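Microphone next to a cutting board, how close is too close?
Hadstead Home Audio board, Kitchen Sounds

Rikach
June 30, 2018
Hi all! I want to record chopping for my little cooking show, and I keep going back and forth on where the mic should go (short desk stand, round base, nothing fancy). My instinct is toward the back left, behind the board. 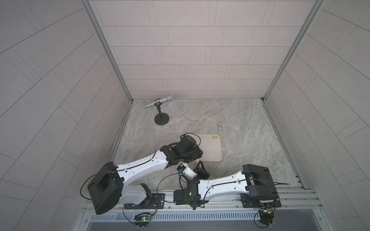
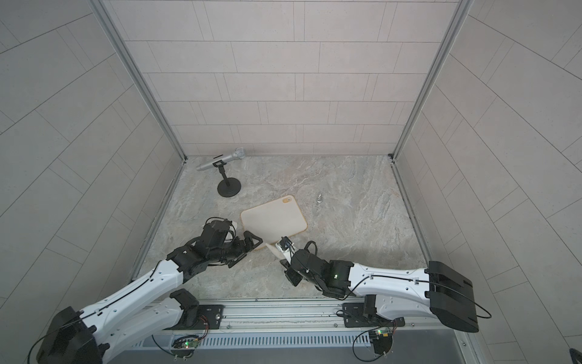 Kalkidan Tesfamariam wondered whether a folded towel under the board might help more than moving anything, because so much of the thump travels through the surface.

Chala
I'd disagree, sorry! A towel makes the board slide. Move the mic farther off.

Rikach
Oh dear, now I want to try both. Carrots first, I think.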